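Oststead heritage trail: where we've got to by October

Hello again. I promised you a proper update once the summer was out of the way, so I've sat down with a pile of notes and a very full inbox to put one together. The short version is that the walking route is open, the leaflets have gone twice as fast as I'd planned for, and the audio guide is behind.

The route first, as that's where most of your money went. All 6 waymarkers on the Oststead side are in, from the old toll house down to the tannery bridge. You may remember I was worried about the one by the churchyard wall. We ended up moving it across the lane, where the ground is softer and you can read it without standing in the road, and I think it's a better spot anyway (you get the whole sweep of the valley as you turn round). The Ondside half has two markers still to go in. The landowner there has been lovely about it but wants the sheep moved first, and I'm not going to argue with a farmer about sheep.

Guided walks were the nicest surprise of the season! I'd put us down for a modest number of bookings and we finished on 87 people, which for a town that most visitors drive straight through on the way to the coast feels like a lot. The evening walks filled up first. The morning ones were patchy, and next year I'd like to drop the nine o'clock start altogether and put on something at half past ten, when the bus from Ondside has got in and people have had a coffee.

Leaflets: Kolev did the printing and made a good job of the map, though the first proof had the castle mound on the wrong bank of the river. We caught it. The bed and breakfasts keep asking for more and I'm down to my last box, so I've put a reprint in the budget request at the end of the year. I'd like to add a German version if there's anything left over – we had a fair few cyclists through in August who were getting by on guesswork and the pictures.

Now the audio guide. Benoma have recorded the town section and it sounds great, really warm and not at all like a museum lift. The river section is where we've stuck. The script ran to around 40 minutes, far too long for a stretch you can stroll in half that, and cutting it has been slower than I thought because everybody who's read it has a different favourite bit. I've now taken out most of the flood history and all of the second mill.

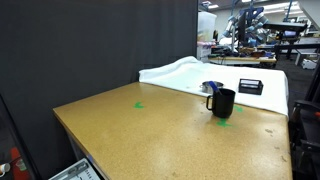 I'm aiming to have the shorter script back with Benoma before Christmas, with the recording done in the new year and the whole thing ready to download by Easter. That's a couple of months later than I told you in the spring, and I'm sorry about that. It doesn't change the cost, as their fee was fixed at the start.

On spending, we're a little under on signs and a little over on print, and the two come close to cancelling out. I'd like your okay to move the difference across so I'm not juggling two pots. The receipts are all in the shared folder, sorted by month.

One thing I could do with your view on is the bench at the viewpoint. It wasn't in the original bid, but it was the most common request on the feedback cards by miles, and it's a stiff climb up there. If you're open to it I'll get some prices together and send them over with the winter figures.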